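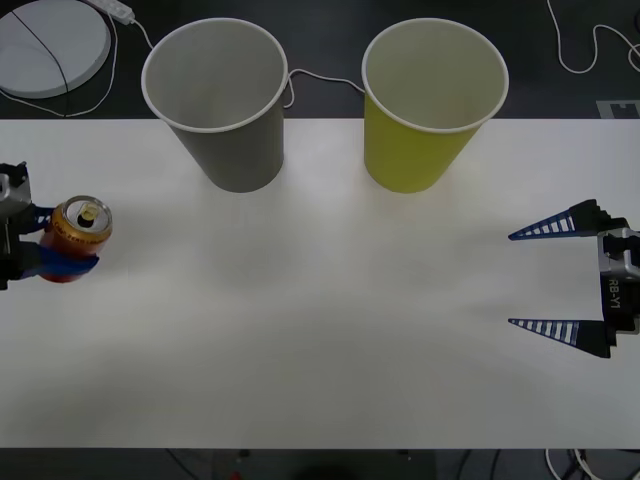
*Los dos vasos, el gris y el verde amarillento, y a la izquierda la lata.*

**¿Cabe una lata entera en estos vasos de papel?**

Son para una merienda en Funport, en diciembre. Quiero dar un vaso de cada color y repartir latas de refresco, una por persona, pero no sé si cabe todo de una vez o si la gente tendrá que ir rellenando. En la bolsa no pone la capacidad y en la tienda no supieron decirme nada. Tampoco sé si aguantan bien con hielo.

Rekha Chowdary

---

**Nestor Buenaventura**

Mídelo con agua. Pon un vaso en la báscula de cocina, a cero, y llénalo hasta un dedo por debajo del borde. Los gramos que marque son los mililitros que caben. Luego mira los que pone en la lata y compara.

Si vas a echar hielo, pon primero los cubitos y después pesa el agua, porque quitan bastante sitio. Para el frío, llena uno y déjalo 2 horas encima de una servilleta. Si la servilleta sale seca, te sirven – los de papel suelen fallar por la costura del fondo.

**Lauri Kokkonen**

Yo compré los de Stumetti, caja de 600, y bien. No sé si son los mismos. El gris se ensucia menos a la vista.

**Aigars Adomaitis**

Lo de la báscula funciona. Añado que el refresco con gas hace espuma, así que conviene servir media lata, esperar y echar el resto. Y deja las latas en la mesa junto a los vasos, que cada uno se sirva lo suyo.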